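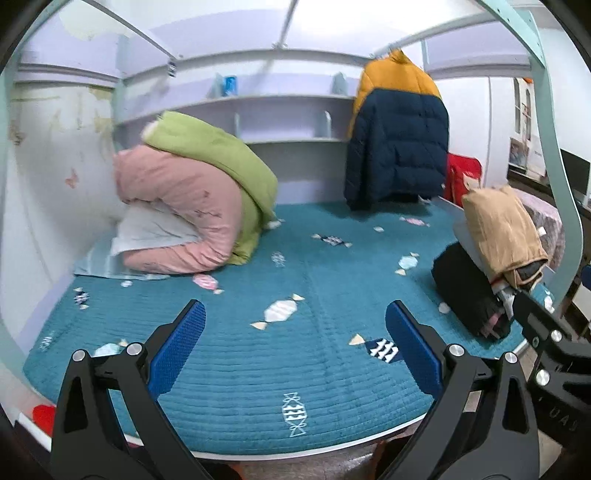
By Kathleen Cullinane
8 December 2018

The year I went in goal

I WAS 41 when our club asked me to go in goal, and I should tell you I had never stopped a ball on purpose in my life. I played camogie as a kid, badly, as a corner forward who mostly talked to the umpires. But Hotley's regular keeper had moved away in September, the junior team had a league game in 5 days, and I was the one standing nearest the coach.

The coach is Prasetyo Lau, who came to hurling late and loves it the way converts do. He handed me a stick with a bas the size of a dinner plate and said, "Just get something in the way." Then he hit 117 balls at me! I know the number because he wrote it on the back of his hand. I stopped plenty of them, mostly with my shins.

What surprised me was how much shouting there is. A keeper sees the whole field, so you're meant to run the defense from back there - who's loose, who's drifting, who's tying her lace at the worst possible moment. I have raised teenagers. I was good at that part.

The game itself was away to Hirnen, on a field that slopes like a roof. We played uphill first and let in two goals, both of them low to my left, and I can still see the second one skidding under me. Then our full back, Ó Flaithearta, walked over and told me to stand a yard farther out and quit leaning. So I did, and the next one hit me square in the stomach and stayed out (I have never been so happy to be winded).

We lost by a point. Prasetyo bought the chips on the way home and asked if I'd do it again the week after, and I said I'd think about it, with my mouth full. I've played every game since. My puckouts still barely clear midfield, and the bruises have gone a very odd yellow.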